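Two-finger handheld grippers: hard tips or rubber pads for thin, flat things?

Posted in Grippers and End Effectors

Noman Bukhari

I've got the loan of two handheld grippers until the end of September and have to say which kind we should buy 4 of. Both are the squeeze-it-yourself sort with a camera looking down at the fingers. One is from Radmont and has hard plastic tips with a fine ridged pattern. The other is a Kornura with parallel linkage fingers and blue rubber pads.

The job is picking up household stuff from soft surfaces. Beds, mostly, and a sofa if I'm feeling formal. Cups and balls are fine with either. Anything shallow with a thin rim is where I start talking to myself. The hard tips get underneath nicely and then the thing swivels round the pinch point like a weathercock. The rubber pads hold it still, but they're thick, and on a blanket they shove the bedding into a heap before they reach the object. I now own a very well ploughed bed.

I've done 200 picks with each so far and my notes disagree with themselves. Has anyone compared the two properly on fabric? And does camera height matter, or am I only looking for something else to blame?

Jawad Rind

Rubber. Always rubber. Hard tips are for people who pick up blocks on tables and then write a paper about it.

Anum Bukhari

No relation, as far as I know, though my mother would want to check.

I did this comparison for work last year, 484 picks in the end, all on duvets and folded blankets, and I'd go for the pads too, with a few grumbles.

The swivelling you get with the hard tips is a contact area problem and you won't train your wrist out of it. A tip that touches along a thin line gives the object an axle. You can pinch nearer the middle of the long side and it'll behave better, but the moment you're a finger's width off it droops to one end. Squeezing harder made it worse for me, and put a dent in a biscuit tin lid I'd been told to look after.

The ploughing is easier to deal with. Come in steeper than feels natural, fingers already set a bit wider than the rim, and close before you've stopped going down. If you land first and close second, the pads have already collected the blanket. Press the bedding flat beside the object with your free hand if your rules allow it. Ours didn't – we had a long email about it.

Things I'd check on the Kornura before ordering:

Play in the linkage. Hold one finger and wiggle the other. If you can feel the pins knocking, the tips will close out of line, and with a thin rim that's the difference between a grip and a twang.

Pad glue. One of ours peeled at the bottom corner and picked up fluff until it had the grip of a slipper. Wipe them down every session. Plain water did it.

Whether you can buy spare pads separately. Claltix sell ones that nearly fit, in the sense that my old trousers nearly fit.

On camera height, yes, it matters, but for a boring reason. Mounted low, the fingers cover the rim just as you need to see it. We raised ours and lost some close detail, and I'd make the same swap again. Shiny bedding is the other nuisance. Satin throws bright creases all over the place, and anything with a grey edge gets harder to pick out on playback. Patterned cotton was kinder. Also slow down on the lift, as a quick one smears whatever you're holding.

Haris Ansari

Agree with most of that, except I'd keep one hard-tipped gripper for cards and envelopes. Pads are hopeless on a single sheet lying on cloth.

Pascal Bailly on our team used to warm the pads in his hands before starting, swearing they gripped better. We timed it against cold ones and found no difference, which he has never accepted.

My padded one, open, on the floral blanket I use for the flat things. The tray is shallow with a grey rim and is my usual test piece. I bring it out whenever somebody tells me their gripper can hold anything.

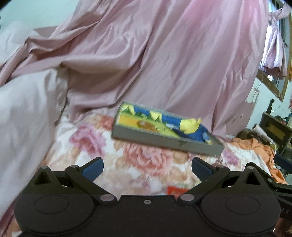

Blue pads wide open, tray at a tilt over the blanket (posted by Haris Ansari)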